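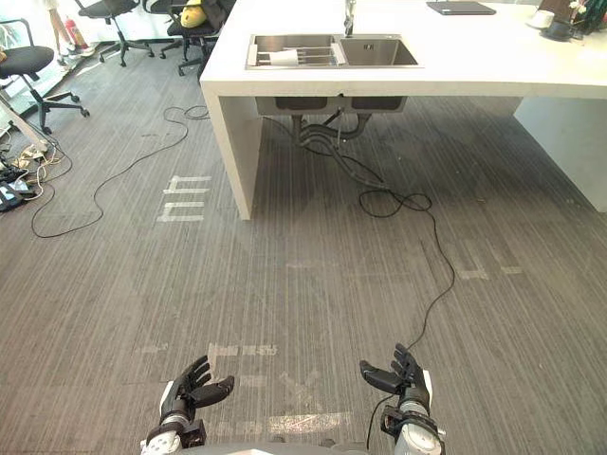

How much open space has to be left under the sink island so that the drain can be serviced?

Leave the full bay between the two side panels clear. The trap, the drain branches and the basin undersides are all reached from this bay, and there is no access from above once the countertop is bonded.

Tarkance Island Sink Unit
Installation and Set-up Guide
Section 4: Countertop, Double Sink and Drain

4.1 Before you start

This section applies to the Tarkance island with a solid surface top, two side panels and a double stainless steel sink. For the single-basin version, see Section 5. Water and drain connections must be made in line with local code. Electrical work is covered in Section 7.

Check that the following have been completed:

- Floor outlets for water and drain capped and tested (Section 2)
- Side panels standing plumb and fixed to the floor brackets (Section 3)
- Countertop seated on both panels, adhesive fully cured

CAUTION: Do not stand, sit or kneel on the countertop. The span over the open bay is not rated for a person's weight.

4.2 Protecting the floor

The island may be set on hard flooring or on low-pile carpet. On carpet, the side panels compress the pile during the first weeks and the top can drop slightly out of level.

1. Lay a waterproof sheet under the bay, extending past the panels on both open sides.
2. Tape the sheet to itself only. Tape residue is difficult to remove from carpet.
3. Place a shallow tray under the drain outlet.
4. Leave the sheet and tray in place until the leak test in 4.5 has been passed.

NOTE: If the carpet is striped, do not use the stripes to align the island. Measure from a wall.

4.3 Fitting the faucet

1. Pass the supply hoses down through the faucet hole at the back edge of the sink, between the basins.
2. Seat the base gasket. It must lie flat with no fold.
3. From below, thread the washer and mounting nut onto the shank. Tighten by hand.
4. Turn the spout over each basin in turn. It must swing freely and stop over the basin, clear of the rim.
5. Tighten the mounting nut a quarter turn with the basin wrench.
6. Connect the supply hoses to the shutoff valves. Hoses must hang in a wide curve with no kink.

CAUTION: Do not use pliers on the chrome parts.

4.4 Connecting the drain

Each basin has its own strainer and tailpiece. The two branches join before the trap.

1. Apply sealant under the strainer flange and press it into the basin outlet.
2. Fit the rubber washer, the fiber washer and the locknut from below, in that order.
3. Attach a tailpiece to each strainer.
4. Join the branches at the tee. The branch from the far basin must fall toward the tee along its whole length.
5. Connect the trap and run the outlet pipe to the floor drain.
6. Tighten all slip nuts by hand, then a further eighth turn.
7. Secure hoses and pipes with the clips supplied. Keep hoses off the floor.

NOTE: Hoses crossing the drain branches must be clipped on both sides of the crossing. Uneven contact wears the hose cover.

4.5 Leak test

1. Close both strainers and fill each basin to just below the overflow.
2. Wait 20 minutes. Wipe a dry paper towel around each locknut.
3. Open both strainers together and let the basins empty.
4. Check the tee, the trap and the floor connection with a fresh towel.
5. If any joint is damp, drain the system, reseat the washer and repeat from step 1.

Record the result on the commissioning card. Warranty claims for water damage are not accepted without it.

4.6 Dish rack

The wire rack (part 899) rests inside one basin. It may be used on either side.

1. Fit the rubber feet before placing the rack in the basin.
2. Lower the rack level. Do not slide it along the basin floor.
3. Lay cups on their sides or upside down between the wires.
4. Lift the rack out weekly and rinse the basin beneath it.

CAUTION: Do not pour boiling water over a loaded rack.

4.7 Use of the countertop

- Keep tablets, laptops and chargers away from the sink edge.
- Place a saucer or tray under potted plants. Standing water under a pot leaves a ring.
- Wipe up coffee and tea the same day. Use a damp cloth and mild soap.
- Remove limescale from the faucet with diluted vinegar, then rinse.
- Do not use scouring powder on the matte surface. It leaves shiny patches.

4.8 Spare parts

Strainer washer set: 102
Dish rack with feet: 899
Trap assembly, complete: 2,726

Order through Valtonen parts service and quote the serial number from the label inside the left side panel.

Section revised June 7, 2023. Technical contact: Joonas Kuusisto.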